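Toaster, board, counter

Saturday, September 6, 2025

I said in January that I would write up the kitchen counter when it was finished. It isn't finished, but it's close enough that I use it every day without thinking about what's left, so I'm going to write it up now.

For anyone who missed the earlier posts, we moved to the house in Flonthorpe 11 years ago and the kitchen had a brown counter with a burn mark next to the stove. I put a trivet over the burn mark and left it there. Everything else on the counter got arranged by where it wouldn't fall off. The toaster was on one side of the sink and the bread was on the other side, in a drawer, and the cutting board lived under the sink behind the dish soap. To make two slices of toast I walked past the sink four times. I know this from the week I paid attention to it, when I had a bad knee and cared about that kind of thing.

The new counter went in last winter. It's white with gray veins. I had wanted something plain and Hiwot, my sister-in-law, talked me into the veins at the Wolde showroom. Her argument was that plain white shows every crumb and every coffee drip, and with the veins you get some cover. She was right about the crumbs. Coffee still shows. The counter and the fitting came to $1064, and the quote had been $842, with the difference going to a second cutout for the sink after the first measurement was wrong. We argued about that bill for a while and then I paid it.

The tile I had already. It's the small square mosaic in mixed teal and turquoise, with some pale pieces and some dark blue-gray ones. I bought it two summers before the counter, on clearance, and it sat in boxes in the hall closet until Ibsa asked if he could have the closet back. He and I put it up over two weekends. The sheets are supposed to line up so you can't see where one ends. Ours mostly do. There's one place by the window where the gap is wider, and I filled it with extra grout and have decided to leave it.

After the counter was in I didn't put anything back on it for a week. Then I brought things back when I needed them, one at a time, and left them where I had used them. The toaster came back first, on the second morning. Then the board. The board is wood, honey brown, with rounded corners and a groove around the outside, and the groove is the reason I kept this one and gave the other two to Lensa. Tomatoes run. With a groove the juice stays on the board long enough for me to carry it to the sink. It sits right behind the toaster now, at a bit of an angle, and the bread goes from one to the other without me moving my feet.

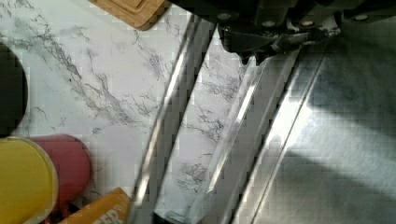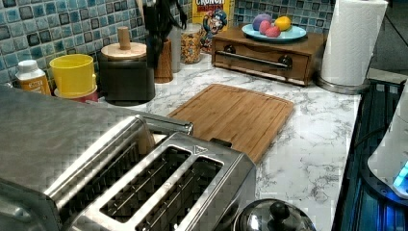
I thought hard about whether to get a new toaster to go with the new counter, and I didn't. Ours is a brushed steel one with two long slots, and it takes the big slices from the Flerketti loaf if I put them in sideways. A square toaster won't do that. You end up toasting one half, flipping the bread over and toasting the other half, with a dark stripe across the middle where both halves got done. Two long slots do take up more of the counter, and the wall outlet isn't where I would have picked, so the cord has to go a little farther than I like.

Cleaning it is dull but I get asked about it, so:

Unplug it and let it cool all the way. Pull the crumb tray out and empty it into the trash, not the sink. If your toaster doesn't have a tray, turn it upside down over newspaper and shake it gently. Wipe the outside with a damp cloth and a drop of dish soap, going the same way as the brushing in the steel. If you go across it you'll get streaks. Then dry it right away with a towel. I've tried the stainless steel sprays and they look good for a day and then every fingerprint shows. Soap and a dry towel hold up better, at least in this house. Don't put anything wet down in the slots.

The board gets washed by hand with hot water, both sides, and stood on its edge to dry. Both sides matter. If you only wet the top it will cup over time, and then it rocks when you chop. I oil it when it starts to look pale, maybe every six weeks in winter and less in summer when the air isn't so dry. The groove needs a toothbrush now and then. Eyerusalem, who is nine, does the groove when she's here because she likes the toothbrush.

The counter itself I wipe with warm water and a little soap. The installer told me no vinegar and no lemon cleaner, so I've kept to that. I also bought a small dustpan brush for the toaster side. That's the spot that gets the most crumbs by a long way and a cloth just pushes them up against the tile, where they stick in the grout lines.

Some things that didn't work. I tried keeping the butter dish next to the toaster and the butter was too soft by the second slice, so it went back to the shelf. I tried a tray for all the small stuff that collects along the backsplash – cups, bottles, whatever somebody set down – and the tray turned into one more thing to clean under. Now the small stuff just goes against the tile and once a week I take it all off, wipe, and put back what still belongs. Usually that's most of it. I also tried a rule that cups go straight into the dishwasher. Mekdes laughed at the rule and she was the first to break it.

What's left to do is the strip of trim at the end of the counter, the caulk behind the faucet, and a second outlet if we can find an electrician who will come out for one outlet. I called three. One said he'd call me back and that was in the spring. There's also a cabinet door that used to clear the old counter and now rubs a little when it's humid. I've sanded the bottom of it once and will probably need to do it again before the paint goes on.

Somebody asked in the comments last time what color grout we used. It's a light gray, but I threw the bag out and don't have the name. I'd take one of your tiles to the store and hold it up next to the sample sticks. It dries lighter than it looks when it's wet, and the dark tiles make it look lighter still.

Next I want to do the drawer under the toaster, which currently has bread bags, batteries and a tape measure in it. Lensa says she wants the old drawer dividers if I don't use them. I might use them.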